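Questions about used desktop computers -- Jilness Repair Shop

Can I open the case by myself?
Yes, you can. Shut down the computer, pull out the power cord and wait a moment before you take off the side panel. Please keep the screws in a small cup.

Which power supply do I need for replacement?
Please read the label on the old one before you order. The connectors and the size must also fit, and in office computers they are often special.

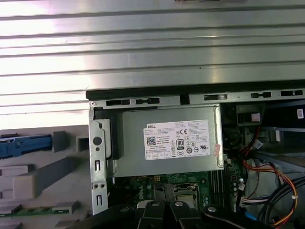 If you are not sure, send us the model name of the computer and Lutz Mühlbauer will check it for you. Please do not open the power supply itself -- this is dangerous also when the cord is out.

How long does a repair take?
Usually six working days. In October we have more work and it can be longer.

Do you give a warranty?
On used parts we give 18 months. Keep the receipt, please.

Do you also take old computers?
Yes, at our counter in Skusville. Ask for Firdevs Akyol.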